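Umis Open Wiki
Search articles, people, methods... Go
Category: Robot learning > Manipulation > Bimanual methods
Reading time: 4 min

Kistodard (method)

Kistodard is a training method for two-armed robots that sort small loose objects into open bins. Developed at Cliltia by a small group under Petro Ostapchuk, first written up 11 January 2021. Name usually covers both the method and the benchmark task that goes with it, which causes some confusion (see Naming).

Basic idea: learn from human demonstrations, but cut each demonstration at the moment the fingers close. Everything before the cut trains an approach model, everything after trains a carry-and-drop model. The two are stitched back together at run time by a small switching network. Earlier work at Cliltia used a single model for the whole motion and had trouble near the cut — the arm would slow down, drift a little and close on air.

Task setup

Standard task is toy building bricks, mixed colors, spread over a tabletop in front of a row of three red bins. Two arms on a shared rail. Each arm may work any part of the table it can reach, no fixed split. Fixed camera for the overall layout plus small cameras close to the grippers.

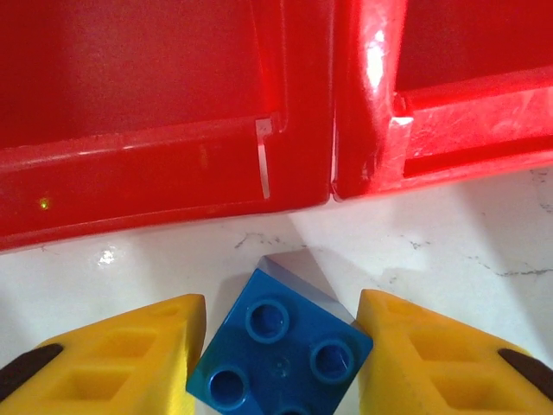 The approach model takes the close view and predicts the next short chunk of motion. It does not get the brick's position as a number, and no 3D model of the brick is supplied. Studs matter more than expected, according to Ostapchuk's notes. A model trained on smooth blocks did badly on studded ones even when the sizes matched, the reverse was much less of a problem. No full explanation was given. Later readers put it down to shading on the top face, which is plausible but untested.

Grip angle is the other main output. For a square brick there are several equally good angles, and demonstrators pick between them more or less at random. Averaging those gives a bad angle, corner first. Kistodard has the model choose one from a short list of candidates, then refine it. This part was borrowed from Chege, an older single-arm planner from the same group, and was not claimed as new.

Training data

The main set is 1,250 demonstrations, all teleoperated. Operators were told to work at a comfortable speed and not to fix the layout by hand during an episode. Failed grasps were kept in as long as the operator recovered from them. The write-up argues these recoveries are worth more than extra clean runs, since a clean run never shows the model what to do after a miss.

A second set of 143 demonstrations covers crowded layouts only, bricks touching or lying over each other. It was added after the first round of tests and is weighted up during training. Without it the method tends to grab two bricks at once. 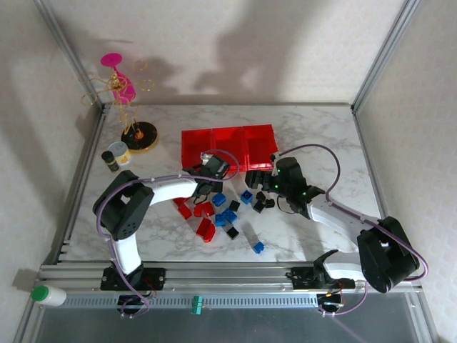 Coordination between the arms is kept simple. Each arm publishes where it plans to be over the next chunk, and the other arm's plan is checked against that. If they conflict, the arm closer to closing its fingers goes first and the other one waits. There is no learned negotiation. Ostapchuk called this "the boring version" in a talk and said that the learned version they tried was slower and harder to debug.

Waiting is not free. In crowded layouts with most of the bricks near the middle, the arms can spend long stretches taking turns, and then two arms are barely faster than one. Seperate work spaces would fix it but would break the rule that either arm may take any brick.

Results

Each layout was run 11 times per model and only counted as solved if 8 or more of the runs cleared the table. Strict compared to other benchmarks of that period, and a reason the headline figures look low next to them. The split model beat the single model on every layout type in the write-up. Widest gap on crowded layouts, almost none on sparse ones.

Known failure types:
- brick lying on its side with the hollow underside toward the camera, fingers close at the wrong width
- dark bricks in a pile read as one object
- glare on a glossy table taken for an edge
- brick dropped on the bin rim and bounces out
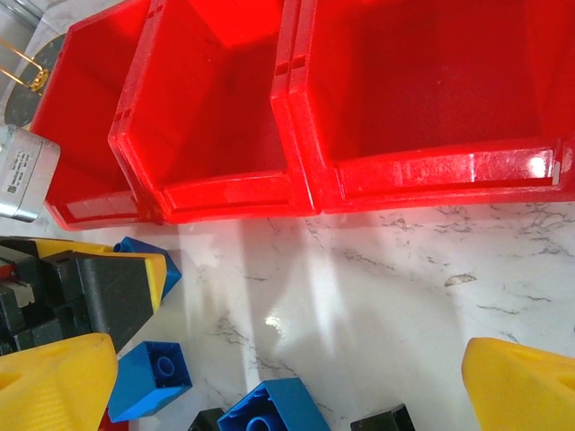 Side-lying bricks were the most discussed. The candidate angles assume the widest pair of faces is the one to grip, and for a brick on its side that can be wrong. A later patch lets the model nudge the brick first, then look again. Helps with single bricks, not much in piles, where the nudge moves the neighbors as well.

The dark pile problem was left open. Suggestions included better lighting and a depth sensor, neither was tried in the orignal work. Lighter tabletops help with the outline of the pile but do nothing for the edges inside it.

Naming

"Kistodard" at first meant the benchmark only. The method was listed as "split model" in early drafts. People outside Cliltia started using one name for both and it stuck. Some write Kistodard-T for the task.

See also: Chege (planner); Action chunking; Teleoperation; Bin sorting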